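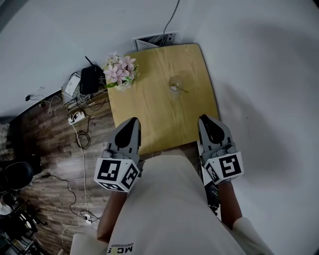
Square table against the wall, or out in the room?

Home Help Forum Browse Rooms Furniture Ask Sign in

Hello everyone! I've been going back and forth on this since February and my sister is tired of hearing it, so now it's your turn. I have a square wooden table that I eat at, pay bills at and do jigsaw puzzles on (I'm in the middle of a 1,153-piece one of a harbor). Right now it sits up against a pale gray wall, and it's fine for one person, but when my family comes over somebody always ends up squeezed in at a corner with a knee against the leg.

If I pull it out to the middle, I lose my clear path from the kitchen to the back door, and the lamp cord won't reach. If I leave it, I only get three usable sides. The other trouble is that the edge has started to leave a mark on the paint where it rubs. Has anybody lived with it both ways? I rent, so I can't put in a ceiling light or anything like that.
Tonantzin Magaña

We did this for years in our old apartment, so I feel for you! Leave it at the wall on ordinary days and pull it out for company. That sounds like a bother, but if you put felt pads under the legs you can slide it with one hip while you're holding the salad bowl. Get the kind that nail in or screw in if your table will take them, as the stick-on ones creep sideways and gather hair. I buy mine at Gallegos, where they come on a card of 123 in mixed sizes, and I will be leaving most of them to my grandchildren.

For walking room, put a chair at each side, have someone sit down in it, and see if you can get by behind them without turning sideways. Do that before you move anything else. I used to measure with a tape and it never told me as much as my husband sitting there with his newspaper.

As for the mark on the paint, try a damp cloth with one drop of dish soap first, and go gently, especially if the paint is flat. Then stick two of those little clear cabinet bumpers on the back edge of the table, one near each corner. Mine have stayed put for five years. A rail on the wall would do it too, but you said you rent, and landlords can be funny about holes.

One more thought — if your puzzle is going to be on there when people come, build it on a sheet of stiff board so you can lift the whole thing onto a bed. I learned that one the hard way, with a lighthouse.
Wiesława Makowska

Middle of the room. A table at the wall is a desk. Get a longer cord for the lamp or use a battery one.
Leobardo Zepeda

I'd go along with Wiesława about the pads, but please run any longer cord along the wall and not across your path to the back door! My mother-in-law caught her foot on one at Thanksgiving. Have you thought about turning the table so one corner points into the room? It eats up more floor, I'll admit, but in our place it gave us back the fourth side and we could still get past it. Try it for an evening and see how you like it.
Shalini Tomar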